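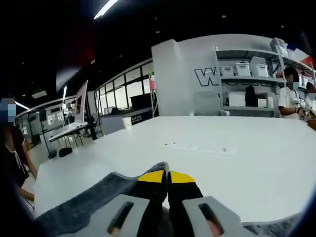 Two years into the job, the energy manager at Zurnex still starts most conversations with the same number. The head office at Steketti was drawing 22 kilowatts at three in the morning, with the building locked and the lights off.

"The lighting was never the problem," she said. "It was the plug load. Monitors, chargers, desk fans, a coffee machine with a heated plate. Each item is small and the total is constant."

Her team fitted 400 submeters, one per desk circuit, and logged them through January. The data went into Darko, the firm's in-house reporting tool, at one-minute intervals.

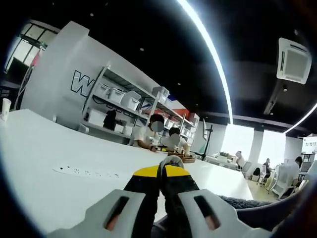

The first correction was a timer schedule on the shared outlets. Staff objected to it. "People lost overnight charging and they told us so," she said. "We moved those circuits to a later cutoff. The saving dropped a little and the complaints stopped."

She is less keen on standby-killing outlets sold to households. The control circuit draws power too, and with a modern monitor the margin is thin. She asks suppliers for the idle figure in writing before any order. Dista, the contractor for the second floor, took a month to send one.

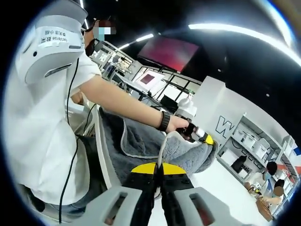

A black band on the wrist and a cable down the front of a white shirt.

The next phase covers the server closet, where the readings are harder to interpret. "The meter tells you the load," she said. "It doesn't tell you who needs it."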